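3.2 Materials and storage conditions

Braided suture is sold with a stated shelf life, but packs kept in teaching stores are often used long after that date. The aim of this part of the study was to find out how storage humidity changes the knot strength of dark braided thread. All thread came from one production lot supplied by Vanudent. A total of 114 packs were divided between two rooms at the Løken site. The first room was kept dry by a wall-mounted unit. The second had no climate control and followed the weather outside.

Packs stayed in their sealed foil until the day of testing. Each was opened by hand, and the first length of thread off the card was thrown away, as it tends to hold a sharp bend from the winding. The rest was cut into equal lengths. Lengths with visible fraying were left out and recorded in the log.

Knots were tied around a smooth steel bar and pulled at constant speed on the Ostura tensile bench until the thread broke or the knot slipped. We logged slipping and breaking as separate outcomes. Earlier work has often combined them, which makes it hard to tell whether the fiber has weakened or the surface coating has changed. A knot was counted as slipped if either tail had shortened before the load dropped.

A steel bar does not behave like tissue. It does not give under load, and it has no wet surface. Results from the bar should therefore be read as a comparison between storage rooms and should not be taken as holding strength in use. Figure 2 shows a knot in dark braided thread on a synthetic tissue pad, the kind of surface on which such thread is used in training.
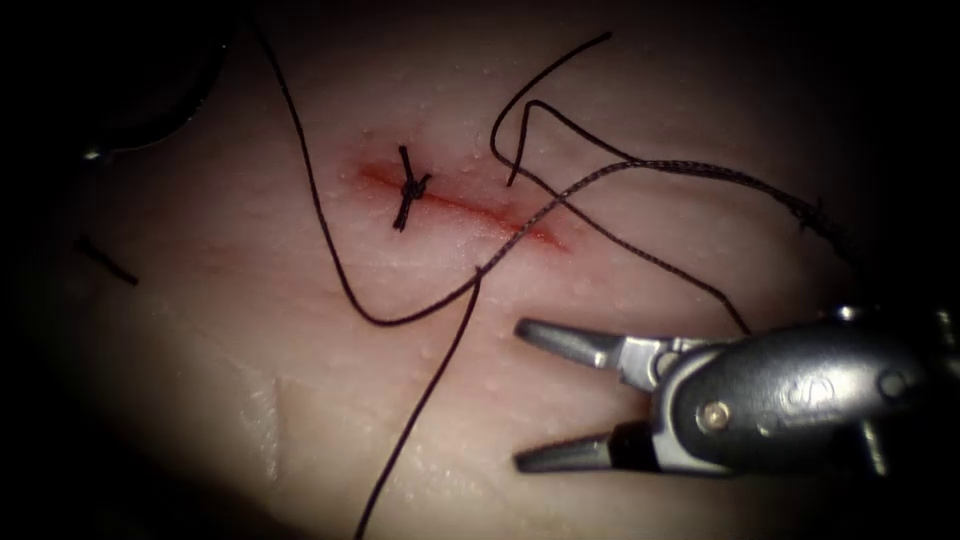

Figure 2. Suture knot in dark braided thread at a straight incision in a synthetic tissue pad.

3.3 Humidity records

Humidity and temperature were logged in both rooms with Flida sensors placed on the middle shelf, level with the packs. The sensors were checked against a salt solution before the study and again at the end. After removing gaps caused by battery changes, 3437 paired readings were kept for analysis.

The highest relative humidity in the uncontrolled room was 78 percent, reached in October during a long spell of rain. The dry room did not show a matching rise. Readings taken while a door was open were kept in the data set, as short changes of this kind are part of normal storage.

Foil packs slow the movement of moisture but may not stop it fully at the seams. For this reason we compared each pack's result with the mean humidity over its whole storage period. The peak value was tested as a second predictor and is reported in Section 4.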